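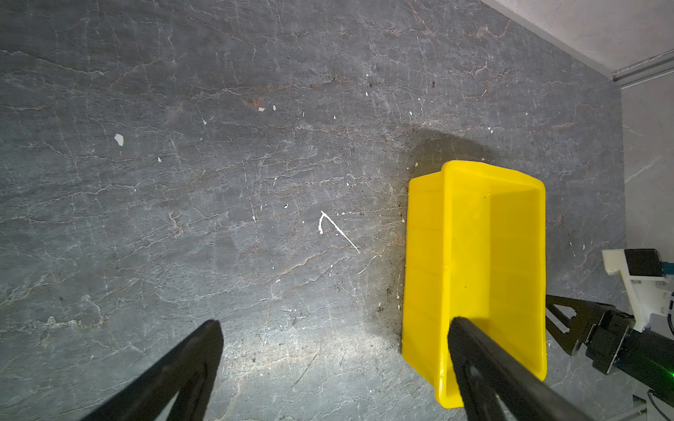
Prakedis Opens Free Help Line for Workers Puzzled by Their Tax Withholding

Households with more than one job, a side business, or a paycheck that changes from week to week will have a new place to turn this September, when the Prakedis Center for Household Taxation opens its Grunon Withholding Desk. The service is free, it is open to anyone who earns wages in the state, and callers do not need to have their papers in perfect order before they pick up the phone.

The desk grew out of a survey the center carried out last winter among 1000 wage earners, many of whom told our interviewers that they had not looked at their withholding form since the day they were hired. We heard from parents who had gone back to work part time, from retirees who had picked up a few shifts, and from a good many younger people who were holding down two jobs and had filled out both forms as if each were the only one. A surprise bill in the spring is a hard thing for a family that has already spent its paychecks on rent and groceries, and a very large refund can mean a year of going without money that could have been put to use.

"People apologize to us when they call, and I always wish they wouldn't," said Ulla Hämäläinen, director of the center. "The form asks you to guess at your whole year, and most of us have trouble guessing at next month. We would like to sit down with folks while there is still time to change something, have a good long talk about what they earn and what they owe, and send them off feeling a little lighter."

Each caller will be paired with a trained adviser for a conversation of up to an hour. The adviser will go through recent pay stubs, talk over any credits the household expects to claim, and help fill out a fresh form to hand to the employer. Advisers will not prepare returns or represent callers before any tax agency — for those matters the desk keeps a list of low-cost clinics and will gladly make the introduction.

The center is also preparing a plain-language guide for small employers, who are so often the first to be asked and who may have no payroll department to lean on. One chapter follows a tile shop through a full year of wages, overtime, and a holiday bonus. Another deals with manufacturing, where a new line can change everybody's hours. The chapter leaves the engineering to others and keeps to the pay stub: what happens when overtime drops off, when a training stipend is added, or when a worker moves to a better rate halfway through the year.

Funding for the desk comes from the Valtonen Fund, with phone and scheduling services donated by Serside. The first 100 employers to request the guide will receive printed copies for their break rooms, and everyone else is warmly invited to download it from the center's website.
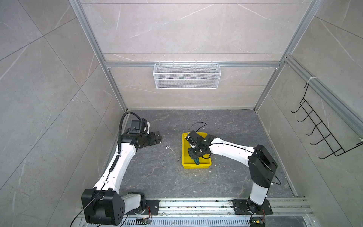 Advisers will take calls on weekday evenings and on Sunday afternoons, hours we chose after hearing from so many people who simply cannot step away from work to talk about their taxes. The guide's manufacturing chapter, with its talk of shifting schedules, will be read first by a small group of plant workers, and their comments will shape the final version. Anyone who would like to join that group is welcome to write to us, and so are payroll clerks, who have already been more than generous with their patience.

Appointments may be requested through the Prakedis website or by leaving a message with the front office. Callers should have their latest pay stub for each job nearby, along with last year's return if they can find it.

About Prakedis

The Prakedis Center for Household Taxation is a nonpartisan nonprofit that studies how taxes reach ordinary families and offers free education to wage earners and small employers.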